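Writers wanted, celebrity bios and TV personality pages

Akex is looking for freelance writers, remote, to start right away. We run profile pages on reality stars, soap actors, talk show hosts, people who were on one season of something and now sell candles. 1487 pages live so far, 986 of those need a rewrite. Badly.

What you'd do: early life, family, career, who they're dating, what they've been in. Short. Readable. Sourced!! No guessing at net worth, no copying from other sites.

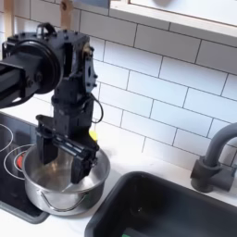
Do I need to have written about celebrities before?
Prior credits are nice but we care more about clean copy and checked facts. Send whatever you've got, even a blog.

Pay is per page, 200 dollars for a full profile, less for updates (rates sheet comes with the test piece). Paid every two weeks. Test piece is paid too.

You should be OK with
- tight turnarounds, same day when a cast list drops
- digging up birth dates and getting them right
- spelling peoples names correctly, siblings and exes included
- edits. There will be edits

Big push right now is the Sillgate reunion cast, then the dating show stuff. Thats most of the work thru September.
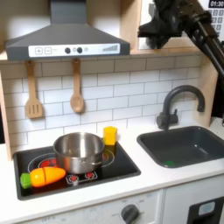

After that it depends on who gets renewed. Steady writers get first pick of the list and can ask for a beat, so if you only want to do daytime TV or only want cooking show judges, say so in your email.

To apply: two samples, one link to a profile you think is done well and one line on why. No cover letters pls. Subject line "Bio writer" or it wil get lost. Send to Cinzia Lo Presti, profiles desk, using the contact form on the Akex jobs page.

Posted February 2021. Open till filled.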